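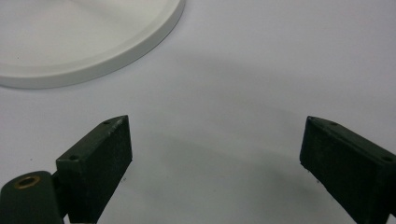

News > Press > Homeware

Last updated: 18 December 2024
By the Pevico press desk

Pevico brings its round serving tray back in plain white

DROLCOMBE. Pevico is bringing back the Layug, the low round tray that sold out of its Drolcombe shop in October, and this time it is here to stay! The new run goes on sale this week in the shop and through Flornia, the homeware store that has carried Pevico pieces for three years.

The Layug is a simple thing, and we love it for that. It has a flat inside, a smooth raised rim and no pattern at all. We did try patterns. Our workshop made 13 test pieces last winter, with stripes, dots and one very cheerful border of lemons, and the plain white one kept getting picked up and carried off to the lunch table. So plain white it is.

Customers have told us how they use theirs, and the range has been a joy to read. Keys and mail by the front door. Oil, salt and pepper next to the stove. A teapot and 2 cups carried out to the porch. One family in Drolcombe keeps theirs in the middle of the kitchen table for whatever fruit needs eating first, and a local baker wrote to say she cools cookies on a rack and then moves them to the Layug for the counter (she has bought four so far).

The tray comes in two sizes. The small one measures 12 inches across and suits a shelf or a bedside table, while the large one is meant for serving. Both have the same shallow rim, low enough to reach over easily when you are setting down a full glass. Wash by hand with warm water and a soft cloth, and dry before stacking. Please keep it out of the microwave.

More than 12 shops asked for the tray after the October run ended, and we are talking with several of them about next year. For now, Flornia will have both sizes on the shelf at all of its stores, and the Drolcombe shop will keep a table set up near the window where visitors can try the trays out with our cups and small bowls. Come and move things around, that is what the table is for!

A matching lid that doubles as a cheese board is in the works. We hope to show a first version in spring.

Shops that would like to stock the Layug can write to the Pevico press desk or stop by the Drolcombe shop during opening hours. Sample trays are available on loan for two weeks.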